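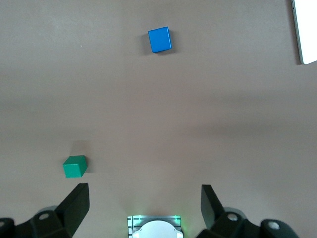 How many blocks does a kid need? Far fewer than the toy store would like to sell you.

I came to this opinion the hard way, after buying the big tub. Mine had over 70 cubes in it, and by September most of them lived under the couch. My daughter kept dragging the same few back to the table. One blue, one green, set well apart, and she was busy until lunch. The blue one was a boat, I think, and the green one was either a frog or a bank. It changed a lot!

I've got nothing against a huge tower, and some kids really do want to build all of Clutmont on the rug (ours has a cousin like that, and I love watching him go). But I do think a big pile tells a small kid what to do with it – stack it, knock it down, walk away. Two plain cubes on a bare tabletop leave her to make up the rest, and there's a lot of tabletop to make it up on.

So we keep 16 in a drawer now and put out 3 at most. The rest went to my sister's place in Irwood, where they are presumably under a different couch. If you're shopping for the holidays, get the small set, and get it in plain colors with no letters or faces. Spend what's left on a decent table, one low enough that she can reach the middle without climbing on it.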